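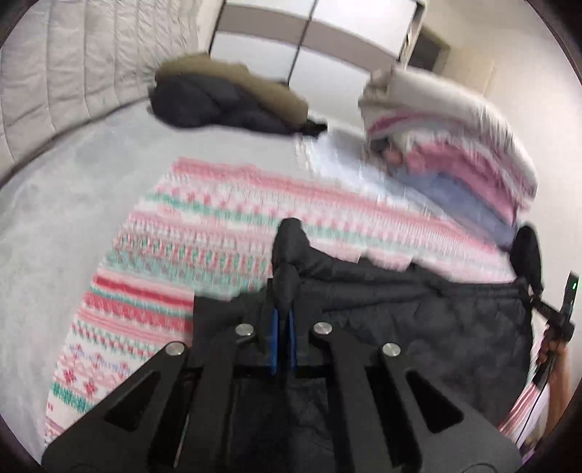 The Spare Room

Teresa Lobo had until six to clear the bed. Her mother's flight from Cabral was on time for once.

She started with the black quilted one. It had been her father's, and it still lost its shape however she folded it. The navy puffer with the khaki hood could go in the wardrobe. The knit blanket, pink and red and teal, was staying out. Her mother had made it over two winters and would look for it.

The other blankets were already stacked at the corner. Teresa pulled the black quilting straight and checked the pockets. In the left one was a bus ticket to Gravum, route 472, unused.

She put it back and did up the zip.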